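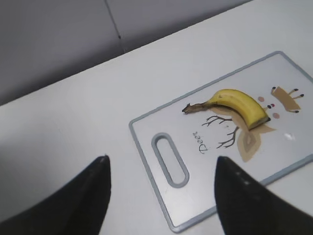
Re: [Tusemetti-users] Fingers drifting open after a warm-up

Sent: 11/3/19

Hi all,

On the question below, I had the same thing on our Mevard cell all through September and it drove me up the wall. In my case it was the zero, which had been taught with the fingers pushed shut by hand. Do it powered, at low force, and then save it. If you only close the window it forgets the lot (ask me how I know!).

What I do now, start of every week:

- wipe the finger pads with a dry cloth, no solvent
- check the 2 screws at the root of each finger, they do creep
- home it, open fully, then run 200 open and close cycles with nothing in the way
- re-zero and go straight on to a soft pick

For the soft pick I use a banana on the white chopping board, the one with the deer on it. Bananas bruise if the force is set too high, so you find out fairly quickly - and the yellow is easy for the wrist camera on a white table. I stop with the fingers open at the handle end of the board and look at the wrist view before letting it go any further in.

Firmware here is build 1794, if that matters to anyone.

> On our Clovmont bench the fingers sit wider
> after 100 cycles or so than they did from cold.
> Re-homing fixes it until lunch. Is it the
> Kopecký coupling again, or should I be looking
> at the zero?

I'd leave the coupling alone until you've redone the zero. It's a pig to get back in.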